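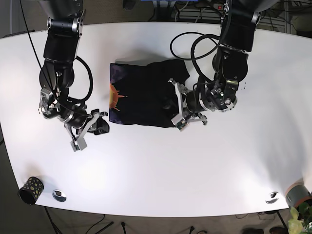 ## Jun 12, 2018 - Flasden negs, march rolls

Started on the Flasden box. Rally and march stuff, mostly B&W, a few colour slides mixed in loose with no mounts. Sleeves are the old crinkly kind and they stick. Cut them open down the side, don't pull. Lost a bit of emulsion on the corner of one frame finding that out. Just the sky, could be worse.

Scanner: warmed it up, ran the grey target, centre fine, left edge reading a touch dark again. Same as before the service. Wrote to Strömberg, no answer yet. For now keep the strips to the middle of the holder and crop later.

Holder springs are getting weak. Film bows, so placards at the edge of the frame go soft and you can't read the slogans. Pain, because the slogans are how we work out which march it is. Tried the glass insert, got Newton rings all over the speaker's face. Turned the strip emulsion side to the glass and flipped it in software, much better. Ankit says anti-newton glass costs less than I think. Price it.

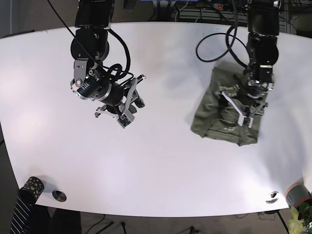

*Open gripper over the white table, right arm.*

### Captions

Box list is useless. "Crowd, steps, Nov" is a whole entry. No year. Going by the banners it's the November one with the two marches that met at the bridge, but Hülya thinks some strips belong to the year after, different stage, different speakers' platform. She has the clippings. Don't merge the rolls untill she's looked.

Crowd numbers: leave OUT of the caption unless there's a source, and then name the source. The old print backs have organisers' figures on one and police figures on the next and they're nowhere near each other. Buyer last year picked whichever one they liked and we got the letter. So "large crowd" is out too. Just "marchers", place, date if known.

Performers on the back of the truck - band name is written on the drum but half hidden by a coat. Asked Harsh, he's guessing. Guess does not go in the caption field, goes in notes with a ? on it.

Keywords so far: march, rally, placard, public address, bridge. Don't use "riot". Somebody had it on 7 of the old records, and there's a fellow sitting on a kerb eating a sandwich in one of them. Took it off.
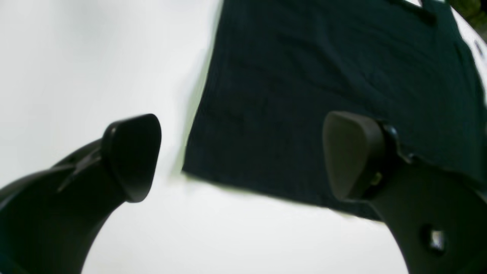 Kids in the front row with readable names on their tags: hold those back from the lightbox, editorial only, and check with Sneha before anything goes up to full size. She wants a flag on the record itself, so do it there and skip the spreadsheet.

### Sizing / files

- master TIFF 16 bit, no sharpening
- lightbox JPEG, watermark bottom right. Watermark was landing on faces on the verticals, moved it down
- Vorkness import chokes on the long filenames. Keeps up to 90 characters then drops the rest, incl. the roll number, so roll number goes FIRST from now on
- renamed roll 2 by hand, never again. Ezequiel has a script 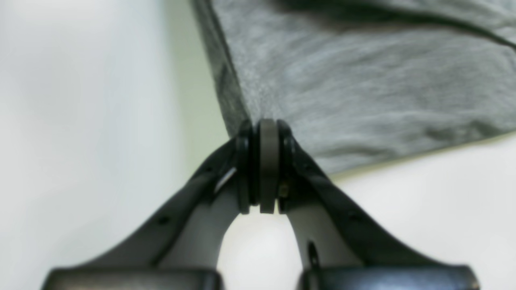

*Gripper close up, grey cloth behind.*

### Left over

Slides not started. Blower is dead, need a new one, the canned stuff spits. Stamilmont want their prints back before the next lot goes out so scan the print backs first, pencil side included, raking light for the faint ones.

Ask Hülya re: bridge. Ask Strömberg again. Lamp hours need writing on the sheet, I forgot to do it.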